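Home > Forums > Workshop Help > Recent > Unanswered > Log in

Filed under: Home builds / Arms and grippers / Wrist cameras

Wrist camera view is mostly housing. Move the camera or live with it?

I have a small arm on the floor of my spare room, running the free Gillisard control software. The camera sits at the wrist and looks past the fingers. I keep reading that a wrist camera is all you need and the software will sort out the rest. I don't buy it. The big round housing takes up most of the top third of my picture, and the black tube comes up from the bottom and meets it right of center. What I have left to aim with is some gray carpet and whatever wanders in at the side.
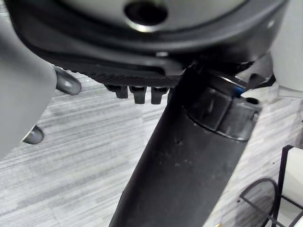 Posted by Wurkuton, Friday evening
3 replies

The three little prongs under the ridged strip are what I would like to steer by, because they are easy to pick out. But everything near them is black on black, and the carpet is all streaks. The guide says to "let it learn the background." I gave it 400 tries in August and I can't say it learned much. Would a second camera on a stand be better, or am I about to spend money on the same problem from another side?

Brandent wrote:

Don't buy anything yet. Put a plain sheet of cardboard over that carpet and run it again. Striped floors gave me no end of false edges on my own build, and the Gillisard edge finder is not as clever as its fans claim. I would also try a bit of light-colored tape on the collar where the tube goes in. There is a thin line of blue up there already, but it's too small to count on. If cardboard and tape do nothing after 18 or so runs, then think about a stand.

And move that wire frame out of the bottom right corner. It's one more set of thin dark lines to get confused by.

Abeysekara wrote:

second camera. did it last year, never looked back

Wurkuton wrote:

Cardboard I can do tonight. Not sold on the tape, it will probably peel, but it's cheap. As for the second camera, what did it fix exactly? "Never looked back" is what people said about the wrist camera too. Mine would have to sit 6 feet away with the way the room is laid out, and I doubt it would see the prongs at all from there.

Back to Arms and grippers | Older threads | Newer threads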